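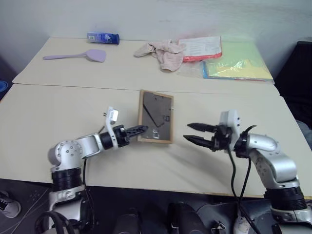
I have become a person who gets excited about picture frames. Small ones especially! The kind you can pick up for next to nothing, with a thin bit of light wood around the outside and a sheet of glass that shows you the window more than whatever is behind it. A year ago I owned none of them. Now there's one on the bookshelf, one by the kettle and another on the laundry windowsill, and I keep finding spots for more.

It started in November, when Maureen Holroyd was clearing out her spare room in Plundville and sent me home with a shoebox of old photos. They'd been in the dark for decades. There's one of Herman Jugah on the jetty with his trousers rolled up, laughing at something off to the side, and I love it so much that I went out the next morning looking for something to put it in.

My favourite frames are the plain light timber ones from Plurwood. They were $12 each when I bought mine, and the colour goes with almost everything (except my orange couch, but what does?). The border is narrow, so a little photo still looks like a photo and doesn't get swallowed up.

A few things I've learnt along the way, mostly by getting them wrong.

Clean the inside of the glass before the photo goes in. Take the back off, wipe, hold it up to the light, wipe again. I use a soft old cloth, the sort that's been through the wash so many times it has given up on having a shape. Paper towel leaves fluff everywhere. Spray the cloth and keep the bottle well away from the print!

Leave it empty for a day or two. I know that sounds odd, but I like to stand a new frame on a bare patch of table and walk past it a few times. Dark backing and no picture, just the glass catching the light, and you soon find out if there's a glare problem. I turned one a few degrees away from the window and it was like a different object.

Don't throw out the packing paper either. Mine gets cut down and used behind prints that are a touch too thin to sit flat.

Narayanan Namboodiri came over for dinner and asked why I don't hang any of them. Well, I rent, and I'm a coward with a hammer. But I also like that they can move. The jetty photo has been in the kitchen all week and I'll probably shift it to the hall on Sunday, next to the bowl where the keys go.

There are still a lot of photos in that shoebox. Next up is one of a very serious dog in a wheelbarrow, and I've already got the frame for it.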